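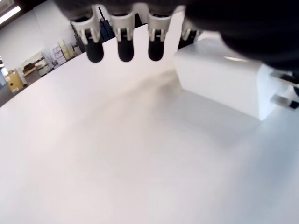
白いテーブルは片付けやすい、という売り文句をわたしはあまり信用していない。物が少なく見えるので、片付いた気になるのが早いだけではないかと思っている。写真の白い箱にしても、左のほうは天板の白に溶けかけていて、手前に落ちた薄い影のおかげで箱だとわかるくらいだ。充電器のたぐいが白ければ、同じことが起きる。夕方になって探し物をするのは、たいていこの手の白い小物である。

このページでは、大きな白いテーブルを作業台として使いながら、上の物を毎日引き上げるまでの手順を書く。使っている手順はPushpa Awasthiさんの「Claltorlow式」を下敷きにした。といっても、そのまま従ったところは半分もない。元の手順では最初に専用トレーを4枚そろえることになっているが、買う前にやることがあるだろう、というのがわたしの意見だ。

用意するもの
・水で絞る布 1枚、乾いた布 1枚
・色のついた浅い皿 1枚(家にあるものでよい)
・マスキングテープと油性ペン
・ふた付きでない箱 1個

手順1 置いてある物を片側に寄せる

全部を床に下ろせと書いてある本が多い。床に下ろした物は、わたしの場合、翌日まで床にある。だから下ろさない。テーブルの右半分に寄せて、左半分を先に済ませる。右利きの人は逆でもいいが、やってみると大差はなかった。

寄せるときに種類分けを始めないこと。Claltorlow式ではこの段階で「使う・迷う・手放す」に分けるのだが、立ったまま判断すると「迷う」が山になる。いまは寄せるだけにする。

手順2 天板を拭く

水で絞った布で奥から手前へ拭き、そのあと乾いた布で同じところを拭く。洗剤は、油や糊がついている場所だけでいい。白い天板用のクリーナーも一本買って試した。Haruswoodの製品で、香りはよかった。水拭きとの差は、うちの天板では見つけられなかった。

拭き残しを探すときは、真上からのぞきこまないで、腰を落として斜めから見る。照明が天板に映るあたりに目をやると、布の筋が見つけやすい。

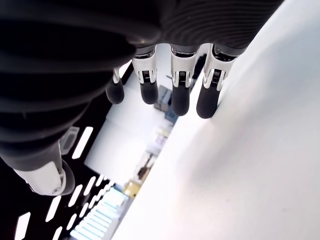 白い天板と黒い指先

メラミンスポンジは勧めない。つや消しの天板を一か所だけ強くこすったら、そこだけ光り方が変わってしまった。説明書に使えると書いてあっても、まず隅で試してほしい。

左半分が終わったら、物を左に移して右半分も同じように拭く。奥行きのあるテーブルだと、向こう端が残りがちになる。うちのものは奥行き81センチで、椅子に座ったままでは届かない。面倒でも反対側に回る。

手順3 白い物に目印をつける

電源アダプターや充電器は、一つずつ「何の」アダプターかを書いたテープを貼る。メーカーのラベルがついていることも多いが、あの薄い灰色の小さな文字を読んで機器の名前がわかる人がどれだけいるのだろう。わたしは毎回、眼鏡を外して顔を近づけていた。

テープは端子や差し込み口をふさがない面に貼る。長さは30ミリあれば「ノートPC」くらいは書ける。色分けもやってみたが、三週間で何色が何だったか忘れたので、文字にした。型番まで書く必要はない。

もう使っていない機器のアダプターが出てきたら、ここで初めて箱に入れる。捨てるかどうかは後日でかまわない。箱がいっぱいになったら考える、という程度の決まりで、うちでは足りている。

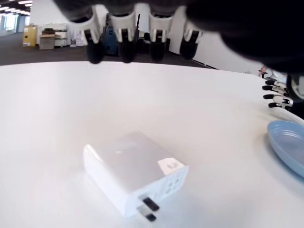 手順4 色のある皿を一枚だけ置く

鍵、USBメモリ、はずした指輪、ねじ。こういう細かい物の置き場として、浅い皿を一枚テーブルに出しておく。深い鉢はだめだ。底が見えなくなり、底の物は二度と使われない。縁が少し立っていて、中が平らな皿がいい。

色は、天板とはっきり違えば何でもいい。青でも赤でもいい。Niskanenの収納カタログには「白で統一すると気持ちが整う」とあったが、整うのは気持ちのほうで、鍵は見つからない。

置く位置は手を伸ばしてすぐ届くところにする。真ん中では作業の邪魔になると思うかもしれない。わたしもそう思って、最初は奥の角に置いた。結果、皿の手前に物がたまっていった。 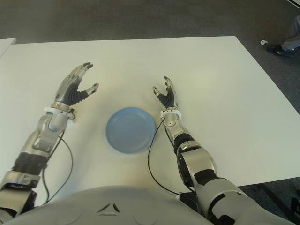 それで、いまは手前寄りに戻している。書類を広げるときは皿を持ち上げて横へずらす。一枚なら片手で済む。トレーを4枚並べていたら、こうはいかない。Pushpaさんの本でも後半の章になるとトレーが2枚に減っていて、そこは正直な本だと思った。

手順5 一日の終わりに皿を空にする

夜、テーブルを離れる前に、皿の中身を元の場所へ戻す。戻す場所が決まっていない物が一つか二つ残るはずなので、それは皿に残したままでいい。三日続けて残った物にだけ、新しく場所を決める。初日に全部の住所を決めようとすると、引き出しの仕切りを買いに行くことになる。わたしはBrusarの仕切りを二組持っていて、一組は袋に入ったままだ。

うまくいかないとき

皿があふれる場合は、皿を大きくしないで、戻す回数を増やす。昼にも一度戻すだけでだいぶ違う。

家族や同僚が皿に物を入れてくれない場合、張り紙はあまり効かない。うちでは皿の位置を50センチほかの人の席に近づけたら、少し入るようになった。続くかどうかはまだ怪しいと思っている。5月にもう一度様子を見て、変わっていたらこの項を書き直す。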